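Foro de Bricolaje Digital y Automatización

Buscar en el foro... Buscar Todas las categorías

Presupuesto para dos pinzas de mano: ¿qué me estoy dejando fuera?

Lullon

Buenas. Me han encargado la tarea que más ilusión hace en una oficina pequeña: poner números a un equipo que todavía no hemos visto funcionar. Queremos grabar demostraciones de manipulación con pinzas de mano, de las que lleva una persona en cada mano con su cámara encima, para entrenar luego un brazo que tampoco tenemos. El trabajo sería doméstico y poco glamuroso: coger cajitas de medicamentos, sobres y trastos varios, meterlos en una caja, sacarlos, ordenarlos, y vuelta a empezar.

El kit que nos han ofrecido en Rokance sale a 799 euros por pinza, sin impuestos. Mi jefe ha multiplicado por 2, ha sonreído y ha dado el presupuesto por cerrado. Yo, que soy de natural desconfiado, sospecho que falta algo.

Mis dudas, por orden de angustia:

- Si hace falta comprar pinza de repuesto desde el principio.
- Cuánto duran las almohadillas de los dedos y si conviene pedirlas ya.
- Si tiene sentido empezar con una sola mano y añadir la otra más adelante.
- Qué se gasta uno en objetos, mesas y demás atrezo, que en la hoja de cálculo figura con un elegante cero.

Lo necesitamos montado para septiembre, así que querría pasar el pedido en agosto, mes en el que, como es sabido, todos los proveedores están esperando mi llamada.

Esteban

Tu jefe ha hecho la parte fácil. La pinza es lo que sale en la factura grande, y luego están todas las facturas pequeñas, que llegan de una en una para que no te asustes.

Empiezo por lo de una o dos manos. Depende de la tarea y de poco más. Si vas a trabajar con una caja de cartón abierta encima de una mesa, ve a por las dos. El cartón se mueve en cuanto lo rozas, los estuches finos se quedan tumbados en el fondo y con una sola pinza acabas persiguiéndolos contra la pared de la caja. Con dos, una puede sujetar y la otra coge. Nosotros quisimos ahorrar, empezamos con una y tuvimos que repetir las sesiones casi enteras, de modo que el ahorro nos salió carísimo.
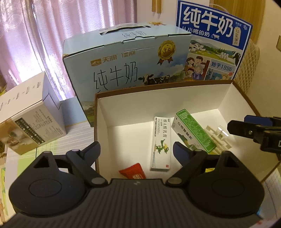
En cuanto a las almohadillas, pídelas con el kit. Por separado te cobran un envío que da risa, y las de goma blanda se van puliendo hasta que el cartón satinado resbala. Yo cuento 6 pares de reserva para arrancar. También miraría la apertura máxima antes de firmar nada: un estuche de crema lo agarra cualquiera, pero un brik grande de leche es otra historia, y el catálogo suele dar la medida sin almohadillas, por optimismo.

Lo que de verdad se te va a comer el presupuesto son las horas. Ponle precio a la persona que graba, a la que revisa y a la que vuelve a dejar todo en su sitio entre toma y toma (suele ser la misma, y suele acabar con dolor de muñeca). Y discos. Compra más almacenamiento del que te parezca razonable y después un poco más.

Para los objetos no hace falta gran cosa. Vacía un armario de la cocina. Los envases de verdad, con sus brillos y sus letras por todas partes, te van a servir más que los cubos de colores que venden para esto a precio de joyería.

Rokance responde bien al teléfono, por cierto. Por correo ya es cuestión de fe.

Lernura

Nosotros compramos otra marca más barata y va bien. Ahora no recuerdo cuál. Lo que sí te digo es que mires la garantía, porque los tornillos se aflojan.

Lullon

Gracias a los dos, en distinta medida. Esteban, he metido las almohadillas, los discos y las horas, y la hoja de cálculo ha dejado de hacer sonreír a nadie. ¿Sesiones de cuánto hacéis, por lo de la muñeca?

Esteban

Bloques cortos, de hasta 5 minutos seguidos, y descanso. Al principio parece una exageración y a media mañana ya no. Si el kit trae contrapeso, pide que te lo dejen probar con la cámara puesta, que sin ella pesa poquísimo y así lo enseñan siempre en las demos. Y mete un destornillador en el pedido; en lo de los tornillos Lernura tiene razón.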